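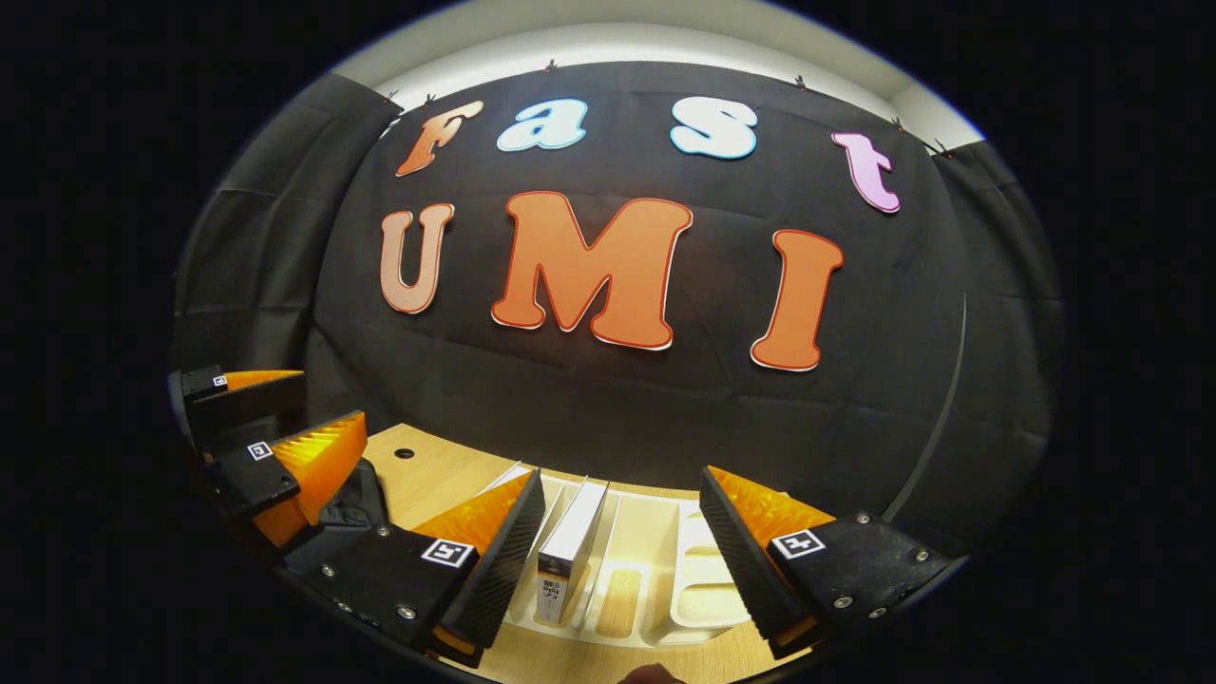

Equipment Requests for Automation and Robotics: Frequently Asked Questions

Departments planning to purchase hand-held grippers, robot arms or related workstation equipment should read the answers on this page before submitting a request to the Dakmont Equipment Planning Office.

Who may submit a request?
Any department head or laboratory lead may submit one. Students and temporary staff should ask their supervisor to submit on their behalf.

When are requests reviewed?
Requests are reviewed twice a year. Those received by the end of May are considered for the following budget year. Anything received later is held for the second review unless it concerns safety or the replacement of failed equipment.

What is the minimum value for a formal request?
Items under $100 may be bought directly from the department's supply budget. Items from $100 to $1,000 require the approval of the department head. Above $1,000, a formal request and a written quote are required.

Can the purchase be divided into smaller orders to stay under the limit?
No. Parts that will be used together are treated as one purchase. A pair of gripper fingers, its pads and its mounting hardware, for example, should appear on the same request.

Should we request hand-held grippers or a full robot arm first?
This depends on the work planned for the first year. Departments that intend to collect demonstrations by hand before any automated trials are encouraged to request the hand-held units first and list the arm as a second phase. A second phase is not guaranteed funding, but it allows the office to plan for floor space and power.

What should be included in the budget besides the device itself?
Please list the table, backdrop, lighting, trays and sample items, storage, spare pads, printed marker tags, and any computer needed to store recordings. Shipping and staff training should be shown on separate lines. Requests that list only the device are usually returned for correction.

How are spare parts handled?
Gripping pads and marker tags are consumable items and are charged to the department after the first year. Include the first year's supply in the request.

Which suppliers may we use?
Restero and Jekska hold current purchasing agreements with Dakmont. Other suppliers may be used when neither can provide a comparable item. In that case, attach 2 quotes and a short explanation of the choice.

May we lease equipment?
Yes. Leases are arranged through Zepeda for terms of up to 18 months. The department remains responsible for damage during the lease. Purchase at the end of the term requires a new request.

Do we need a site visit?
A site visit is required for any powered arm. Hand-held equipment used on an ordinary table does not require one, although the office will arrange a visit on request. Visits are scheduled by Waldemar Głowacki.

Who owns the equipment after purchase?
All equipment is the property of Dakmont and is recorded in the central inventory. It may be transferred between departments with the written agreement of both department heads.

What happens if a request is declined?
The department receives a written explanation and may revise the request for the next review. Questions about a decision should be sent to Khanyisile Mokoena, Equipment Planning. Questions about quotes, invoices and lease payments should be sent to Dorota Nowakowski, Purchasing.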